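The moss wall went up in June, on the side of the old bus depot in Estthorpe, and I was the one who had to water it.

I should say I'm not a gardener. I'd done eleven years on the ticket desk, and when they shut the ticket desk they found me a job called Green Asset Assistant, which came with a hi-vis, a hose and a key to a cupboard. The wall was made by a firm called Pacheco. It was the height of a double-decker and stuffed with moss, and it was meant to eat the dirt out of the air while people waited for the 3 into town. There was a plaque that said it did the work of 500 trees. I used to stand there with my hose and try to picture 500 trees at a bus stop.

For the first fortnight it was lovely. People stroked it. A little lad asked me if it was a dinosaur, and I said yes (well, what would you have said?). Then it started going brown down the left side, starting at the top and creeping, like tea up a biscuit.

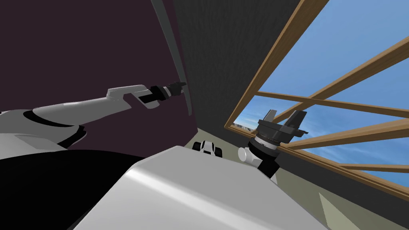
I rang Pacheco and they told me to check the sensor, so I checked the sensor. It had a small green light on it and it was telling everyone in the office that the moss was having a wonderful time. I rang again. They said if the light was green the moss was fine, and I said I was holding a handful of it and it had come off like old carpet. There was a long pause and then some music.

So I did what you do when you've got a hose and a grudge. I came in early, before the first bus, and I watered the brown side by hand, off a ladder, every morning. I talked to it as well, I'm not ashamed of that. I told it about my sister's kitchen and the business with the neighbour's fence. The drivers started beeping when they pulled in. One of them brought me a flask.

Then Lucero Nina turned up from the council with a tablet under her arm. She'd been sent to write the wall up for a prize – the Prumosov, four thousand pounds and a glass thing for the foyer – and she needed to know how the automatic system was getting on. I was up the ladder at the time, wet to the elbows. I said it was getting on very well. She looked at the ladder. She looked at the hose, which was bright yellow and ran right across her shoes. Then she asked what I thought the wall really needed, and I'd been waiting weeks for somebody to ask me, so out it all came, the sensor and the music and the carpet.

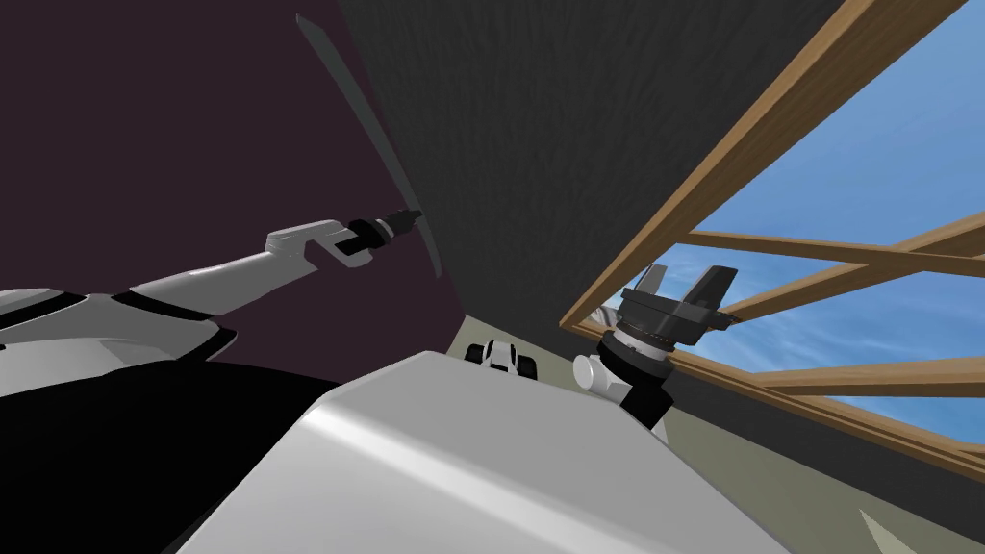 Lucero said she couldn't put any of that in the form, but she could put in for a proper tap, and did I want it on the left or the right? Left, I said, and a longer ladder if there was one going.

We didn't get the Prumosov. It went to a floating hedge in Tesex. But the tap came, a big brass one, and by the time the evenings drew in there was a fuzz of green on the bad side, very faint, you had to get your nose right up to it. I was up there with my nose in it when the early bus pulled in and beeped, and I nearly came off the ladder.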